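Home | Features | Interiors | Workplace | Archive | Subscribe

The Desk as Shared Ground

2019-05-12

When the Gudley Institute in Pistville undertook to refurnish its study and project rooms, the choice of tabletop occupied more of the planning period than the chairs, the lighting and the storage combined. The institute receives 300 visitors on an ordinary weekday, and its worktables are seldom left to one person for long.

The former tables had dark tops that showed every scratch. The planning office asked for a pale wood surface with a visible grain, easy to wipe down and glossy enough to return some light to the room. Samples were left in use for nine weeks before an order was placed for 40 tables. 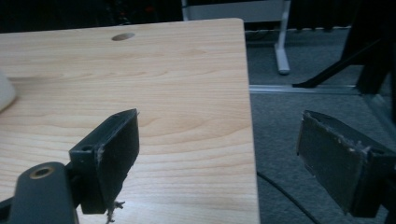

Tae-yang Lim would have preferred a duller finish. A glossy top is pleasant in the morning, Lim wrote to the planning office, but by late afternoon the reflections make it tiring to read from paper, and people begin moving their chairs to escape them. The office has since added blinds on the west side and will review the matter in July.

Floors were treated as part of the same decision. Dark gray carpet with a fine speckle was retained, as it softens the sound of chairs and sets off the lighter furniture. Cables remain a matter of daily housekeeping. Staff are asked to coil loose leads at closing time and to keep them clear of the walkways between tables.

Care of the tops is simple. A soft cloth and plain water are sufficient for most marks, and abrasive pads are not permitted. Adhesive tape should be removed on the day it is applied.

Related features
Storage Walls at the Subramaniam Library
Breletti and the Return of the Stacking Chair
100 Years of the Pistville Reading Room
Choosing Carpet for Quiet Rooms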